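Vesbridge Bench Rules Pack for Two-Arm Cells

Product code VB-1072
Sold by Oltanell
In stock, usually sent within 2 working days

What you get

A set of house rules for people who work beside a pair of small robot arms, printed on card that survives coffee. The pack has 18 rule cards, a wall sheet, a pad of 300 tear-off start-of-shift slips and a ring binder to hold whatever your own safety person wants to add, which in our experience is plenty.

The rules were written by Etelka Orbán, who spent years reading risk assessments and noticing that the people at the bench had not. Her cards are short. The longest takes up most of one side and concerns cables, a subject on which she has feelings.

The pack does not replace your risk assessment, your arm maker's manual or the law of the land. It sits next to them and gets read more often.

Who it's for

Teaching labs, small workshops, and anyone running two arms over one table. If your arms are big enough to lift a person, please close this page and ring a professional.

What the cards cover

Cards 1 to 4: Before power. Base screws checked by hand. Cables followed from one end to the other with a finger, including the boring bit at the back. Sleeves, lanyards and long hair dealt with.

Cards 5 to 9: Shared space. Where two arms can reach the same spot, one of them has right of way and the operator can say which. "They'll sort it out" is not a traffic system.

Cards 10 to 13: Things on the table. Only what the task calls for. No mugs, no phones, no screwdriver you were going to put back in a minute. Light plastic boxes get their own card, as they will slide, tip or crack if gripped by someone in a hurry.

Cards 14 to 18: Stopping, handing over and going home. Card 16 is just the word STOP and a list of who is allowed to say it. The list reads "anyone". 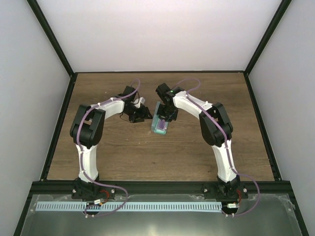 When two arms are working this close together, which one should be set to give way?

Whichever has the empty gripper. An arm holding something has less freedom to dodge and more to drop, so card 6 gives it the right of way until it has let go. If both are loaded, the operator names one out loud before the run and writes it on the slip.

The start-of-shift slip

Each slip has space for the operator's name, the task, the items allowed on the table and a signature from whoever checked the stop button. The stop button is pressed as part of the check. Looking at it fondly does not count.

Slips are kept for as long as your own rules require. The binder takes a full pad if you press down on the lid.

Soft and awkward items

New in this edition, after a good deal of post. Card 12 now deals with cloths, sponges, spectacles and other things that refuse to hold a tidy shape. Leave space between items so that a gripper going for one doesn't collect its neighbour. Wipe up crumbs and fluff between runs. Use test spectacles for handling tasks, never the pair you need to drive home.

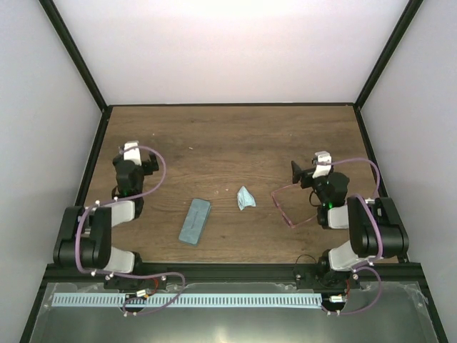
Sponge, cloth and pink-framed glasses set out between the two arms.

Details

Cards: 18, matt, rounded corners, one hole
Wall sheet: single-sided, black on white
Slips: 300, one pad
Binder: grey, two rings
Language: English (the Imhof edition, with German text on the backs, is listed separately)

Refills

Slip pads are sold singly. Replacement cards are sold singly too, and the one we send out most is card 11, on mugs. We draw no conclusions.

Customer comments

"Clear, a bit bossy, does the job. We stuck card 16 on the door as well." Vonwood workshop

"Would have liked the wall sheet in a larger size. The cable card is right, annoyingly." Teaching lab, bought in March

Delivery and returns

Unopened packs can be returned with the order slip. Opened packs can be returned if the cards are clean. If someone has written rude replies to rule 5 in biro, the pack is yours.

Page last checked Wed 10 November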